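Forkstead Makers list
From: Haris Shehu
Date: September 19, 2022
Subject: Re: arm at home, slow going

On Saturday, Delić wrote:
> Did you get your arm to stay put in the end? Mine sags at the elbow
> whenever I let go, and I've tightened everything twice.

Hello Delić, and hello all,

Lovely to hear somebody else is wrestling with one of these! Mine sagged as well, and tightening did nothing whatsoever. I'd put the elbow horn on one tooth out — such a silly thing — and had to undo 17 screws to get back to it. Do check yours before you buy another servo.

I've moved the whole business to the desk by the window, with the docs up on the big monitor and a terminal over the top of them, so I can read and run things without getting up. 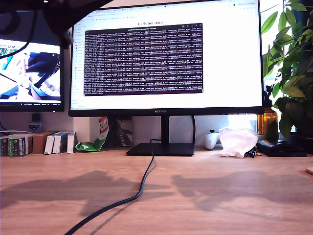 The next job is calibration, which I've put off all week (the garden needed me, or so I told my wife). If it goes well I'd love to bring the arm to the Fesbridge meeting in November, and you'd be very welcome to bring yours — sagging or not.

Warmest wishes to everyone,
Haris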